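Rania Haddad
Wed 30 March

OK, thread time. I run a small dance and theater space in Prallville and I have been stewing over artist fees for most of a year, so I'm going to type it all out on the train and you can mute me if you like.

2/ Background for new people: the space is called Stundamgate. One room, a lobby the size of a parking spot, a kitchen nobody should cook in. We seat 80 if the front row doesn't mind knees. We put on other people's shows and twice a year we make one of our own.

3/ For as long as I've worked there, the deal for visiting companies was a door split. You bring the show, we open the room, we sell tickets, you get 60 percent of what comes in. It sounds fair! I defended it at parties!

4/ Then last May a company came through with a really beautiful piece, four performers plus one person doing lights and sound. Two nights. It rained both nights and there was a big game on. Their share came to so little that I wrote the transfer and then sat in the car for a while.

5/ I called the director the next day to say sorry and she was so nice about it that I felt worse. She said it was normal. They'd budgeted for it being bad. They all had day jobs lined up for the Monday.

6/ That word, "normal," has been in my head ever since.

7/ So I did the thing I'd been avoiding and went through every visiting show from that season with a spreadsheet and a big coffee. There were 29 of them. I wanted to know what each person on stage had taken home per working day, including the get-in and the rehearsal day in our room.

8/ I'm not going to post the whole sheet because those are other people's finances. But ten of the 29 shows had left the company with less than it cost them to travel to us and eat. Those artists paid to perform in my building. They paid for our season brochure to look full.

9/ And our season brochure looked great, by the way. I wrote a funding report about how great it looked. "A rich and varied program." I typed that with my own hands.

10/ Here's what bugs me about the door split. It gets sold as sharing the risk. But I get my salary if it rains. The bar person gets paid if it rains. The landlord very much gets paid if it rains. The only people whose pay depends on the weather are the ones everybody bought a ticket to see.

11/ (Yes, I know, big commercial venues work on splits too and some companies do well out of it. If you can sell out 1,000 seats on your name, go with God. I'm talking about rooms like mine.)

12/ So what did we do? First we talked to Darwish, which is a puppet and object theater company up the valley that runs its own little studio. They've paid flat fees to guests for years. I asked how they could afford it and the answer was, they do fewer shows. That was it. That was the secret.

13/ I did not love that answer. I have spent my whole working life believing that more is better. A dark night felt like a failure to me. I'd rather have had nine people in for a poetry thing on a Tuesday than have the lights off.

14/ But run the numbers with me. Every show we host costs us a technician, front of house, heating, posters, card fees, somebody cleaning, and a chunk of my week in emails. On a thin night we lost money, the company lost money, and the audience sat there feeling a bit embarrassed for everyone.
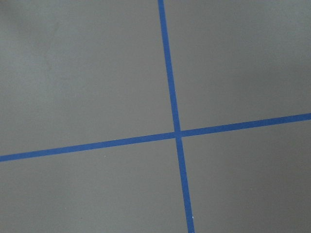 15/ So we cut the visiting program down and put the savings into a guarantee. Every performer and every technician who comes in with a show now gets a flat day rate, same for everybody, whether we sell three tickets or the lot. If it sells well there's a top-up from the door.

16/ We also pay for the get-in day. I want to say this one louder for anybody who runs a venue. THE GET-IN DAY IS A WORK DAY. People are up ladders at eight in the morning. They are not there for fun.

17/ For our first guarantee show the total we paid over to the company was $1335. That was a duo, two nights plus the get-in, with their travel in it. I know for some of you that's a rounding error and for some of you it's more than you've ever had from a venue. Both of those make me a little queasy.

18/ A few people have asked if audiences went down. Across the year, yes, of course, fewer shows. Per show, they went up, and I think it's mostly that I've got time to tell people about things now. I used to send one newsletter with seven events in it. Would you read that? I wouldn't read that.

19/ Also the ticket price question. We went up by two dollars and I braced for angry emails. I got one. It was about the parking.

20/ What I haven't fixed: we host fewer companies, so more people hear no from me. I hate it. Some of the acts I've turned down are young and new and exactly who a place like ours is supposed to be for. A paid yes for some people means a no for others and I don't have a cute answer to that.

21/ What we're trying is a scratch night, once every two months, ten minutes a slot, and a small fee for everyone who gets up. Small, but it's cash on the night in an envelope and there's soup. (From the bakery next door. See above re: kitchen.)

22/ We tried an open sign-up and the same confident people got all the slots within an hour. Now half the slots are held back and we ask around at the college and the community center. It's slower. The evenings are weirder and better.

23/ Somebody always asks about volunteers and "exposure" so let me save you the time. I've had exposure. I did a summer of it at the Zisilholm festival when I was 22, dancing on a stage next to a sausage stand. I met some lovely people and I came home with a sunburn and an overdraft.

24/ I still love that festival, to be clear. They pay now. A couple of the people who pushed for it were dancing next to that sausage stand with me.

25/ The bit I find hardest is talking to funders. The forms ask how many events, how many visitors, how many new works. There's no box for "did everyone go home with rent money." Last round I wrote it in the comments section, and someone from the office rang me up to ask about it, which has never happened to me before in my life.

26/ We had a good chat! She'd like to see fees listed as their own line in the budget, separate from "artistic costs," which at most places is a big sack with costumes, rights, van hire and humans all thrown in together. If your budget has one of those sacks, try taking the humans out and see what number you get. Mine was grim.

27/ Practical stuff, since a few of you run rooms of your own and have been messaging me:

28/ Put the fee in your very first email. Don't make people ask. I've been on the other side of that and you spend three days trying to write a casual sentence about money.

29/ Pay within a week. We used to pay at the end of the month following the month of the show, and I couldn't tell you why. The person before me did it, and I suppose someone before her.

30/ Ask what they need for dinner before they arrive, and then have the dinner there. A company on a get-in day will not go and find food. They'll eat a cereal bar out of a toolbox and then do your matinee.

31/ Write down what happens if you have to cancel. We pay the full fee if we pull it inside four weeks, half before that. It's one paragraph. I'd been running a venue for six years without that paragraph.

32/ And if you truly can't pay, say so at the start and say what you can do. Free room time is worth a lot. We have mornings going spare most weeks and I'm happy to hand over the keys. But call it room time. Don't call it a gig.

33/ Will it last? I don't know. We've got money for the guarantee through next season and after that I'm back to filling in forms. One bad winter with the boiler and it could all get shaky. I'd close another month in the calendar before I went back to the split, though. I've told our board that in writing, so now I'm stuck with it.

34/ The director from last May is coming back, by the way. Same piece, same five people, on the day rate. I've checked the sports calendar. I can't do anything about the rain.

35/ OK, my stop's coming up. If you perform, reply and tell me the best and worst way a small venue has ever handled your fee. Leave the names out please, I have to work with these people.

36/ Oh, and next scratch night still has a couple of held slots open. Ten minutes, anything you like, no fire. Message me here or come by the lobby any afternoon, I'm usually in.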